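Cups for the October social -- one tall stack or several?

ylva_brekke
Evening all. I've been put on drinks again, which I do love, and I'm wondering how everyone keeps their cups. I leave mine nested in one good tall stack on the table and let people help themselves.
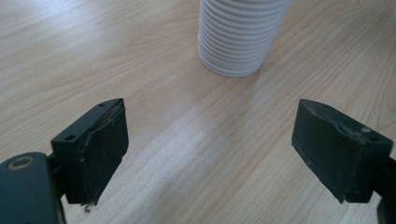

Dadovora Ramblers, Tea and Social Section

GirishV
Lovely and neat, Ylva, but I'd split them! A tall stack only wants one elbow, and then you're on your knees under the urn. Three short ones for me.

meenakshi_k
Can't agree, Girish, sorry -- short stacks get spread all over and people take two at a time without noticing. White ones like those show every tea drip too, so I do like them kept together.

GirishV
Fair point about the drips. Still splitting mine though.

ylva_brekke
Well, we've 17 coming, so I may try it both ways. Who's bringing milk?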